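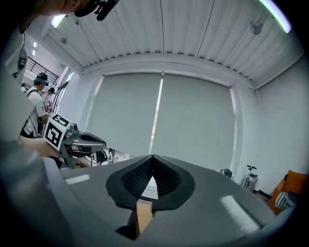 Hatimetti, the furniture repair workshop, is opening its doors to the public for the first time this June. Bring a tired table, leave with a table you can use. Pieces up to dining size, no booking fee, tools provided. Light brown wood of the kind seen here is the sort most people own and the sort that shows every mug ring, so it gets the first two weekends to itself. Darker woods after that. Painted pieces last.

For immediate release, 23rd April

The sessions go under the name Timero and run in the old dye works on Voicu Lane, ground floor, step-free from the yard side. Saturdays and Sundays all month, ten till four. Doors shut for lunch at one, back at two.

Price is £30 a piece. Covers a bench for the day, sandpaper, cloths, glue, the loan of clamps and one 100 ml tin of Nultance, the workshop's own hard oil, mixed on site and until now only sold over the counter. Extra tins at the till. Legs and drawers don't count as separate pieces, we have been asked.

"People ring us about a table that cost less than the repair would," said Dilek Duman, who runs the workshop. "We used to turn them away. I didn't like doing it, the tables were fine, they just wanted an afternoon and a bit of elbow. So now they can have the bench and do it themselves, and one of us will be near enough to shout for."

Demand looks strong. A trial weekend last autumn filled on the first morning and the waiting list closed at 504 names. Those names get first pick of dates — emails go out this week, please check junk folders. General places open the Monday after.

Room for some 400 pieces over the month. Could be more if people bring small stuff.

What can be brought in: coffee tables, side tables, bedside cabinets, stools, dining chairs, small desks. Solid wood or veneer both fine but tell us which if you know. Not sure? Send a photo of the underside and one of the edge.

What can't: anything with live woodworm, anything upholstered, garden furniture, pianos. Also nothing with old paint unless it has been tested for lead, kits are cheap and most hardware shops have them. Glass tops to be left at home please.

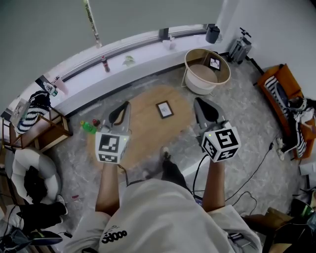
How long does an oiled table top need before it can be used again?

Overnight for light use, a full week before hot mugs or anything wet goes on it.

Each day starts with a short talk at the front bench. Finding the old finish, getting it off, which grit and when to stop. Veneer gets its own talk, as it's thin and easy to go through, and once through there's not much to be done. After that everyone works at their own pace. Wobbly joints are glued before lunch so the clamps can come off by closing. Larger pieces may have to stay the night, space is tight but we'll manage.

Old clothes, closed shoes. Dust masks supplied. Under-16s welcome with an adult but not on the power sanders. Tea is free, there is a decent bakery acros the road.

Oily cloths stay with us and go in the metal bin. They can heat up by themselves when screwed up in a bag, so please dont take any home in your pocket.

Parking in the yard for unloading only. Trolleys by the gate. If you are coming by bus with a small table the drivers on that route have been good about it outside the rush, but it's up to them on the day.

Duman hopes to run the sessions again in the autumn if June goes well. A separate evening on chair seats — cane and rush — is being planned, dates to follow.

"I'd like it to be a normal thing," she said. "Your table gets a ring on it, you come down on a Saturday, you sort it out."

Places can be reserved at the Hatimetti counter or through the workshop website. Payment on the day, card or cash.

Press: Dilek Duman is available for interview most mornings before the workshop opens. Ring the counter, let it ring a while. Samples of Nultance on request.

Ends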